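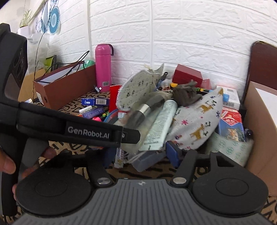 Edileuza Aguiar was told by a reader that her cat must be stupid, as he had not learned the word "no" in 5 years. She wrote back the same evening. The cat had learned it very well, she answered, and he had also learned that after this word a person gets up from the chair and comes to him.

She still laughs when she remembers this letter. We spoke in her kitchen in Mumthorpe, where she has advised cat owners for a long time and where two of her own cats, Wadano and Pimentel, went in and out through the whole conversation. Wadano is black and heavy. Pimentel is a thin tabby who opens cupboards.

"People ask me how to train the cat," she said. "I prefer that they first ask what the cat has trained in them. Who gives breakfast at five in the morning? Somebody taught you to do that."

I wanted to begin with the simple question, whether a cat can be trained at all. My grandmother believed it was impossible, and I think many people still believe it. Edileuza shook her head before I had finished.

"Of course he can. He learns the sound of the tin, the sound of your car, the cupboard where the brush is. You did not plan these lessons, but he took them. When you want to teach something on purpose, you do the same thing, only with more order."

Her method is not complicated. She uses a small clicking sound, made with the tongue, and a piece of cooked chicken the size of a pea. The sound always comes first and the chicken follows at once. For the first days she asks for nothing. The cat hears the click, eats, and goes away if he wishes. Only later does she wait for him to do something, for example to touch her finger with his nose, and she clicks in the moment of the touch.

"In the moment," she repeated. "If you click when he has already turned his head, you have taught him to turn his head. I see this mistake very often. The owner is looking for the chicken in the pocket and the cat is already doing another thing."

How long should a lesson last? She told me that with Pimentel she never goes over 4 minutes, and with Wadano it is less, "because Wadano has other appointments". She likes to work before a meal. When the cat begins to wash himself in the middle of an exercise, she puts the chicken back in the fridge and finishes for the day.

We came then to the matter of punishment, and here she became more serious. She does not use the water spray and she asks her clients to throw it away. In her experience the cat continues to climb on the table, only he waits until the person with the spray has gone out. Worse, he may begin to avoid this person also when there is no spray in the hand.

"I had a client, Adalberto Batista, who sprayed his cat each time she scratched the sofa," she said. "After one month the sofa was in the same condition and the cat did not sit with him any more. He was very sad about this. We put a tall scratching post beside the sofa - not in the corner of another room, where he had kept it - and we paid her in chicken when she used it. It was April when we began, and by the summer she had returned to his knees."

I asked if I could speak to Adalberto, and he was kind enough to answer me by telephone. He remembers the story a little differently. According to him the sofa was never completely saved, and there is still one arm which he covers with a blanket. "But she comes when I click," he said. "My brother's dog does not come so fast."

Coming when called is the exercise that Edileuza would teach first to any cat, even to one who lives only indoors. It is useful when there is a window left open, or when workmen are in the house. She starts from one metre away, in a quiet room, and always with the same word. The word should not be the name of the cat, she thinks, for the name is used all day long in every kind of mood. Hers is "Jalteck", which was the make of an old radio in her parents' house. No other person in the street shouts it, so there is no confusion.

She demonstrated it for me. She stood at the back door and said the word once, not loudly. Pimentel arrived from under the table. Wadano came later, after a second "Jalteck", and sat down one metre from us with his back turned.

"You see, he has come," she said. "I did not ask him to look at me."

The carrier was my last subject, as my own cat disappears behind the washing machine when she sees it. Edileuza asked where I keep it. I admitted that it is on top of the wardrobe and comes down only for the vet.

"Then what should she think? Leave it on the floor, all the year, with the door open and an old jumper inside. Give her dinner near it, after that in the opening, after that at the back. Do not close the door yet. When you close it, open it again before she asks you."

For some cats this takes 6 days, she said, and for others the whole winter. She once repeated the door exercise 200 times with an old female who had had a bad journey, and she wrote every repetition in a notebook. I asked whether she was never bored. She was cutting chicken for the evening and did not look up.

"With the cat, no. With the notebook, a little."

My carrier has been on the floor of the hall since that visit. The cat has put one paw in it.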